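Evening Spanish in Briltcombe: a chat with Telmo Alcaraz

Telmo Alcaraz put the kettle on before I had my coat off, and we were well into the biscuits before either of us mentioned verbs. He has taught Spanish at the Vallejo school in Briltcombe for 12 years, mostly to grown-ups who come straight from work, and he still gets nervous before a first lesson. "I want them to like it so much," he told me, "and of course they're all terrified of me!"

There are 76 people on the books this term, from complete beginners to a lively conversation group that refuses to go home. Grammar comes in slowly. "If you can ask for what you want and be polite about it, you're speaking Spanish," he said. "The subjunctive can wait until May."

Beginners spend their first two lessons on things they have at home, and Telmo likes them to make whole sentences from the start, however wobbly. A bit of fruit in a red plastic basket will keep a class going nicely: "la cesta es roja", then "la fruta naranja es grande", and the yellow-green one is "detrás", behind it. "They go home and talk to the kitchen," he said, pouring me another cup, "and the next week they're braver."

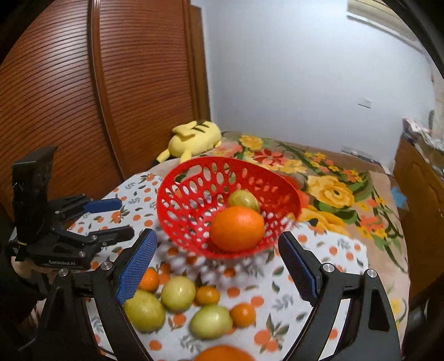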